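The scorer at Broststead Cricket Club keeps three pencils in an old toothbrush mug and won't lend any of them. I know this because I asked, having turned up to interview her with a pen that had died somewhere on the bus. She thought about it for a while, then found me a biro from an insurance company.

She has scored for the club for 38 summers and has agreed to talk on two conditions. The first is that I leave her name out, on the grounds that people in the village already know who she is and people outside it have no need to. The second is that I don't call her "a stalwart". She has been called one at four annual dinners, and says it makes her feel like something you'd tie a boat to.

We are talking in early June, when by rights she should be complaining about the cold. There has been no cricket. The nets are padlocked, the fixture card was printed in March and is already a period piece, and she has moved her kitchen chair out to the back step so that I can sit on the garden wall at a lawful distance and shout.

"I don't miss the cricket as such," she says. "I miss knowing when to have my sandwiches."

She has filled the time by going through the old scorebooks, which live in her spare room because the pavilion roof lets in. The idea was to put together a proper set of records. Until now the club's records have consisted of a painted board with the wrong initials on it and whatever the oldest man at the bar could be persuaded to swear to.

So far she has transcribed 2679 innings by hand into a ledger. I ask whether a spreadsheet might be quicker.

"It would be quicker," she says, and waits for the next question.

The next question is the one everybody in the league wants answered, and it concerns the Pelgate match. Broststead and Pelgate have played each other twice a season for as long as either ground has had a mower. One of those games, in a wet year in the eighties, ended with Broststead winning by one run off the last ball. It is the most talked-about afternoon in the club's history. There is a framed scorecard of it beside the tea hatch.

"It was a tie," she says.

I ask her to repeat that, partly for my notes and partly because a neighbour had started a strimmer.

"It was a tie. There's a leg bye in the 31st over that's been put down twice. Once in the extras and once against the batsman. I've added it up every way it can be added and it was a tie."

Who was scoring?

"I wasn't," she says, with some force. "I was doing the teas."

She has not yet told the club. She told her sister, who doesn't follow cricket, and whose view was that forty-odd men could probably cope with half a point fewer. The scorer isn't so sure. She has seen what happened when they moved the sightscreen.

"They'll say the book's wrong. They always say the book's wrong. I had a lad once who swore blind he'd made fifty. He'd made 46. He'd bought a round on the strength of it and he wanted me to find him four runs. I said, I can't find you four runs, love, you had all afternoon to find them yourself."

Scoring, as she describes it, is mostly a matter of being left alone. The umpire signals, you wave back, you write it down. The trouble is that the scorer's table is the only table on the boundary, and people like a table. They put their phones on it, and their car keys. One visiting captain put his baby on it, during a run chase, and went in at number five.

"Good as gold, that baby," she says. "He got a duck, mind. The father."

The club has had its brushes with modern life. Two seasons ago the league asked everyone to score on a tablet, and Broststead was sent a login and a leaflet. She went along to the training evening in a hotel function room and found it well run, with nice biscuits. The tablet lasted until the second home game, when it decided that a bowler had delivered an over of 8 balls and would not be talked out of it. She went on in pencil. A teenager from the second team now sits beside her and does the tablet, and at tea they compare. When the two disagree, they go with the pencil.

"She's very good," she says of the teenager. "She'll be better than me. She's already better than me at the bowling figures, but I'm not having that printed."

I point out that I am writing it down.

"Well, you've got my biro," she says.

It was the teenager who talked her into having a favourite player, a thing she had avoided for decades in the interests of impartiality. The player in question is the club's opening bowler, Grigaitė, who learned the game here at the age of 19 from a standing start and took 6 wickets in her fourth match. The scorer had to ask her how to do the dot over the e. She now puts it in with great care each time, and has noticed that it takes exactly as long as the bowler's walk back to her mark.

"The league website leaves it off. I've written to them. I've written to them about a lot of things, but that was the politest."

The other favourite is Tatia, who keeps wicket and talks without a break from the first ball to the last. Most of it is encouragement. Some of it is about what she's having for her dinner. On a still day you can hear it at the scorer's table, and there is a page from last August where, in the margin beside a maiden over, the scorer has absent-mindedly written "aubergine".

What she can't abide is statistics. This comes as a surprise from somebody with a ledger of them, and I say so.

"Sums aren't statistics," she says. "I'll tell you what a man scored. I won't tell you what it means. They come up and ask what their average is with the wind behind them. I don't know. Have a look at your shoes and ask yourself if you moved your feet."

She will make an exception for one figure. The club's leading run-scorer of all time, according to the painted board, finished with 2838 runs. He was a big man who ran a garage and didn't care for running between the wickets. By her ledger the number is right, to the run, across eleven seasons and three different scorers, one of whom wrote in green ink and had a cold for most of July.

"I was that pleased," she says. "I went and made a cup of tea and then I added it up again. I'd have hated to take any off him. He once mended my exhaust for nothing."

We go on for a while about exhausts. The strimmer stops. A cat arrives, looks at the pair of us and goes under the hedge.

I ask what she'll do about Pelgate, and she says she has been thinking of a footnote. The framed scorecard could stay where it is. There'd be a small star next to the result, and a line at the back of the ledger for anyone who cared to look it up. She reckons it would be twenty years before anyone did, by which time it would be the teenager's problem.

Then again, she says, Pelgate have their own scorebook from that day, and their own scorer, with whom she has exchanged Christmas cards for most of her adult life and never a word about the leg bye. It has crossed her mind that he might know. It has crossed her mind that he might have known all along, and been too polite to bring it up.

"I could ring him," she says. "But he'd want to talk about the sightscreen."

She wants the biro back before I go. I wipe it down with one of those lemon-scented squares and leave it on the wall for her, and she leaves it there too, to be on the safe side. The ledger has reached 1997. There was a lot of rain that year, she tells me, so she hopes to be through it by the weekend.

*June 4, 2020*

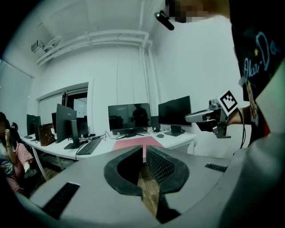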